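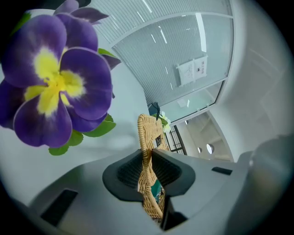 Kendarley nursery open day, quick write up

Back from Kendarley, typing this before I forget it all. Apologies for the state of the notes, half of them were made standing up with a cup of tea in the other hand.

Went up on the Saturday with Lihua Luo, who drove. Left at 7, got there far too early, sat in the car park eating her sandwiches. Gates opened late. Cold but bright. November, so I'd worn two jumpers and then regretted it the minute we went into the first tunnel.

The nursery does winter bedding mostly. Pansies, violas, a bit of cyclamen, some ivy for the basket people. Open twice a year and the autumn one is the one to go to, everything's in flower and they want it gone. Free entry, parking on the field, bring boots.

First tunnel was pansies end to end. Hadn't seen so many in one place before. Our guide was Veronika Wallner, who runs the growing side, talks very fast, walks faster. Things I managed to write down:

They sow in summer, when it's really too warm for them. Seed trays go in the shade shed with wet sacking over the door. Pansies sulk in heat. Above a certain point they just don't come up, and she's lost whole batches that way.

1,000 plugs to a bench. Potted on by hand, still. There was a potting machine but it's been sold.

Feed is stopped early so they don't get soft before the frosts.

Purples sell best, then yellow, then the mixed trays. The deep violet with a yellow middle outsells everything else they do. White hardly shifts until the spring, then they can't find enough of it.

Somebody asked about greenfly. Long answer. Short version: keep the air moving, squash what you see, don't overfeed. She doesn't like spraying under cover.

Also asked her about leggy plants as mine always go that way by Christmas. Pinch out the tops, take the dead heads off with the stalk and not just the petals, put them in more light. I have been doing the petals only. For years.

Second tunnel was trailing violas and the cyclamen, didn't take much in, it was packed and a pushchair had got stuck between the benches. Nice scent in there though. Lihua bought a cyclamen before we'd even finished the tour and had to carry it the whole way round.

Then the basket shed, which was what I'd really come for. Willow and rattan, all of it for planting up. Yaroslav Bilyk does the weaving, or does the willow anyway, the rattan ones are bought in and he mends and lines them. He had a half finished one on his knee the whole time he was talking and never looked at it once. Hands like spades.

He was good on the diffrence. Willow is what grows down by their own stream, cut in winter, soaked, used within days. Rattan comes in long lengths and takes a tighter weave, looks smarter on a doorstep, hates standing water. So line it. He uses old compost bags turned inside out, black side showing, a few holes snipped in the bottom. Stand the basket on two bits of slate or tile so that it drains. Bring rattan in if it's going to be a properly foul week. A coat of linseed oil in spring, he said, thin, wiped off after ten minutes.

Willow lasts him three winters outdoors. Wouldn't be drawn on the rattan. "Depends on you," he said to a woman in a nice coat, who I don't think liked it.

Tea in the old packing room. Kumiko Nakajima's lemon drizzle, excellent, gone by half eleven. Soup was leek and potato and a bit thin. Get there early for the cake is my advice.

After tea there was a go-yourself planting table. Pay for the basket and the plants, compost thrown in. I did one with the purple and yellow pansies in the middle and ivy over the side. Tips from the girl on the table, didn't get her name:

Fill to two fingers below the rim.
Plant closer than you'd think, they won't grow much before March.
Face the flowers outward. They turn to the light, but it gets them started.
Water it in once, then leave it alone until the top feels dry.

Mine came out lopsided. Lihua's looked like a shop one. She says it's because I rushed.

Liette Chisholm was in charge of the till and the plant sales, and the queue was a proper nuisance, one card machine for the lot of us. Take cash. She told me they'd sold 900 trays by lunch, which I can well believe as the field was full of people wedging pansies into boot wells.

Bits to know if you're thinking of the spring one. Toilets are by the shade shed, one of them was out of order. Ground is rough between the tunnels, bad for wheels. Dogs on leads outside, not in the tunnels at all. Sat nav takes you to the wrong gate, keep going past the chapel and turn in at the blue barrels.

Came home with three trays, one basket and a bundle of willow offcuts for plant labels. Spent more than I meant to. The pansies are in the porch tonight as there's a frost forecast, and they'll go in the front tubs tommorow if it stays dry. Still need to find some slate.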